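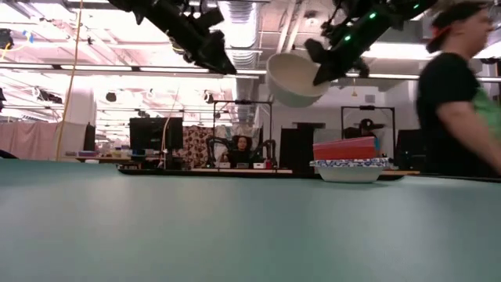

3. Sorting bowls before they go away

Stacking works if you keep it to like with like, whatever the Skustulitz leaflet claims about "any bowl on any bowl". Something flat and red sitting on a paper bowl with a blue patterned rim will stay put on a table, but I wouldn't trust the pair on a shelf. Large plastic bowls get a place of their own.

1. Clear the table.
2. Put paper bowls in one pile, rims level.
3. Lift big bowls by the rim, one at a time.

Note: the leaflet's "self-levelling" pile has yet to level itself for me.

Caution: don't put paper bowls under plastic ones.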